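# Visit notes: the Plarilis data floor at Iturby

I went out to Iturby in January with Rutilio Figueroa, who was interested in the building more than the robots. Plarilis rents the second floor of an old printing works by the canal. The elevator was out, so we took the stairs. Visitors sign in on a tablet, leave their bags in a locker, and get a paper badge that says which rooms they can enter. Ours said two rooms and the kitchen.

Panya Petchrat met us. She runs the day shift and has been with the company since it had a single bench. The floor is now divided into stations, each built as a white enclosure open toward the operator. Most have two arms. The operator sits in front and moves a pair of leader arms, and the arms in the enclosure copy the movement. Every joint position is logged along with the camera views. One complete try at a task is called an episode.

The station where we spent the most time was doing a pen task. Pens and highlighters are put down in a heap, and the operator picks them up and places them in a tray.

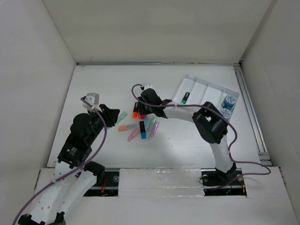 Panya said the goal for each task is 1000 accepted episodes. Accepted is the important word. An episode can be thrown out if the operator bumps a wall, if a camera drops out, or if the operator stops for too long in the middle. A model trained on hesitation learns to hesitate, and she said they had found that out on an earlier task with folded towels. I asked how long 1000 takes. She said it depends on the operator and the task, and that she no longer gives customers a date until the first week is finished.

Chalerm Prasertsri was at the leader arms when we came in. He let me try it during his break. The leader arms are light, and there is no feeling in them when the far gripper touches something, so you have to do it all by eye. My first attempt pushed a highlighter up against the wall, where I couldn't get at it. My second one worked after a fashion. Chalerm told me to come in from above and let the fingers open early. He does up to 86 episodes in a shift and then switches to checking, as the company doesn't want anyone driving all day.

Checking happens in the second room. Tassanee Chantharasri had a row of finished episodes open, with the fixed view and both gripper views side by side, and she was marking each one pass, fail or trim. Trim means the episode is fine but has dead time at one end. She also types a short line of text saying what was done, such as "put the green marker in the tray." I had assumed this part was automatic. There is a script that suggests the line, and she corrects it often enough that she prefers to write her own.

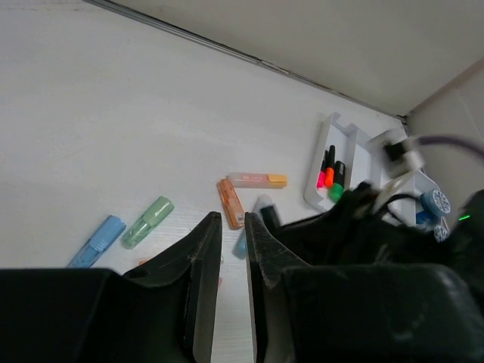
Rutilio asked why they bother with cameras on the grippers when there is already one covering the whole enclosure. Tassanee said the fixed view loses the pens as soon as an arm reaches over them, and the last bit of the approach is what the model most needs to see. From the wrist you get both black fingers with the gap between them, and you can tell which pen the gap is heading for. It has its own blind spots. One white marker was mostly hidden behind the right finger, with its pale blue end just showing in the gap, and she said pens in that position cause a lot of arguments about labels. Blur is another one. She will accept it in part of the picture if the pens near the fingers are clear.

We had lunch in the kitchen with Fongchan Wiriya, who handles the data once it leaves the floor. The episodes go to a server at Plarport overnight, and the link is slow enough that a busy day can still be uploading at breakfast. The company holds more than 4000 accepted episodes across all its tasks. Fongchan didn't think that was a lot. What she wants is more variety in the starting positions. People tend to drop the pens in the same kind of heap every time, so operators now get a card telling them where to put things before each episode. There are 5 cards for the pen task and she is writing more.

I asked to see a trained model run the task on its own. They had one loaded at the far station, from an early batch, and Panya ran it for us twice. On the first run it put away two pens and then kept closing its gripper on nothing. The second run was better, though slow, and she stopped it when it began to pull at the tray.

Practical points for anyone going: the nearest parking is behind the Sombatkul warehouse, a ten-minute walk, and the room with the stations is kept cool. Take a sweater. Visits are in the morning only, and you need to send names ahead. Panya has offered to let us come back when the pen task is finished and the full model has been trained. Rutilio would like to see the basement.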